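5th May

Went up to the old burial ground at Gidport this morning with the survey sheets. I had put it off twice because of rain and wanted it done before the grass got any longer. The bus left me at the crossroads and I walked the rest, up past the quarry gate, with the folding rule sticking out of my bag and a loaf in the other pocket.

The lower gate is off its hinge again. It has been tied to the post with blue rope, and whoever tied it used a knot I had to cut. I tied it back up with what was left. The sign with the opening hours is still there but the council phone number has been scratched away, so anyone who finds a problem has no way of knowing who to call. I wrote that down first.

The lower section is worse than it was in August. Two more headstones are lying flat, both of them in the row by the wall. One has gone over forward, so the writing is face down and I could not read whose it was. I checked the plan when I sat down and it should be plot 310, but the plan is wrong in that corner and I would not swear to it. The other has snapped near the base. The break is clean and pale and there is no moss on it, so it must be fairly recent.

There is rubbish all along the wall. Most of it is garden waste, hedge cuttings and turf that people have thrown over from the lane, but there were also paint cans, a car seat, a roll of carpet and bags of broken tile. The carpet is across a grave with a low iron rail around it. I tried to drag it off and could not move it alone. It was soaked through and heavier than it looked. I managed to fold one end back so the rail could be seen, and took down the number, 603. That one is on the plan and in the right place.

I had meant to do the whole lower section in a morning. I got through 21 plots before noon and then stopped to eat on the steps of the chapel. The chapel roof has lost slates on the north side. Inside, as far as I could see through the door grille, there is a puddle where the benches used to be. The benches went years ago, and I still don't know where.

A woman came in by the top gate while I was eating. She had a bucket and a brush and went straight to a grave in the newer part, scrubbed it, changed the flowers and left by the same way. She said good morning and asked if I was from Skallerano. I said no, I was only doing the survey, and she said that was a pity because she had a few things to say to them. I said I would pass them on. She told me the water tap has been off all winter and she carries water from home. She is in her eighties, I would guess, and it is a long hill.

Skallerano have had the maintenance contract for three years. According to the notice in the town hall they are supposed to cut the grass every month in the growing season and clear dumped waste within a week of a report. I have reported waste there four times. I got one reply, which said the matter had been logged. The top section, which can be seen from the road, is always cut. The lower section, which can't, was up to my knees today, and in the corner by the elder bushes it was up to my waist.

I want to be fair about it. The ground is steep down there and wet for most of the year, and I don't think a ride-on mower could do it safely. It would have to be done by hand. But it used to be done by hand, and the people who did it were paid by the day and kept it decent. My own grandparents are in the upper part, so I have less to complain of than most. I stopped there on my way round. The stone is sound and the lettering could do with being cleaned, which I will see to another time.

After lunch I did the row under the yews. It is drier there and the stones have held up better, though ivy has got into the joints of the big family vault. I pulled away what came easily and left the rest – the mortar is coming with it in places and I did not want to make it worse. Found a glass jar with a candle stub in it on the step of the vault. Somebody still visits, then.

Left at three when it began to cloud over. My boots let in water at the left heel and I was wet to the ankle.

Home by four. Changed, hung the coat over the door and put the sheets to dry flat on the kitchen table under a couple of books, as the damp had got into the bag.

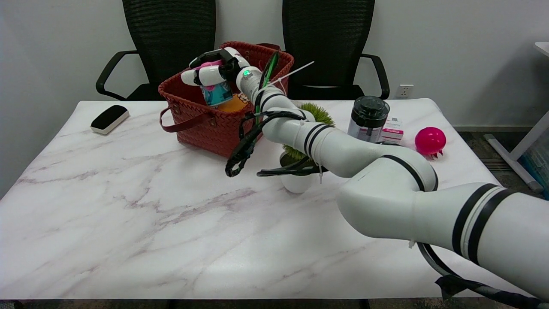

Wrote up the notes in ink while I could still make out my own pencil. The plot numbers are the main trouble. The plan I was given is a copy of a copy and some of the eights could be threes. There is meant to be an original at the records office, in the Darko papers with the deeds for the land, and I will have to ask for it. Last time they wanted the request in writing, so I have done a letter and it can go with the morning mail.

Also wrote to the council. I kept it to a page. The gate, the tap, the two fallen stones, the waste along the wall, the chapel roof. I left out what I think of the contract, because the last time I put that in they answered that part and nothing else. I asked for a date when the carpet would be taken away, and said I would be glad to meet someone at the gate and show them where it is.

Soup for supper. My back is stiff from pulling at the carpet. If the weather holds I will go back later in the week and finish the rows nearest the stream, and take proper gloves, and a bottle of water for the stone.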